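Search this book
Chapter 4 Choosing a Gripper Without Regret
Share 70 Comments 2

Every gripper catalog is a work of optimism. The parts inside it are clean, stiff and well lit, and they arrive at the fingers the right way round. Your parts will be greasy, and one in each box will be a different size for reasons the supplier can't explain.

This chapter compares two grippers, the Drendden and the Kulholm, on the same arm with the same controller. The Drendden has parallel jaws and closes hard on whatever is between them. The Kulholm has three soft fingers and takes its time. We ran each through 1,270 picks at the Valderrama workshop, and by the end of it nearly all our opinions had changed – mine twice.

Before any of that, a word on fair trials. A gripper tested by the person who chose it does very well. So fix the part, the approach path and the definition of a drop before you start, and write them down where your colleagues can hold them against you. Decide, too, who gets to call a pick "good enough." In our case this took longer than wiring the controller.

Fix the motions as well. The surest way to learn what a task asks of a gripper is to look first at what hands do, and marked cubes give a camera something definite to follow. 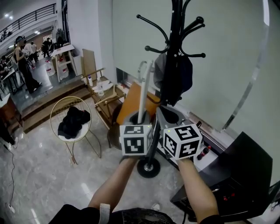 Bogdan Sârbu objects that a hand comparison flatters the soft fingers, and that he would sooner see 100 bad parts fed to both grippers than one more graceful demonstration. He has a point, and Section 4.3 is largely his fault.

We begin with grip force, the number everyone quotes and few people measure.

This site uses cookies. Accept Manage settings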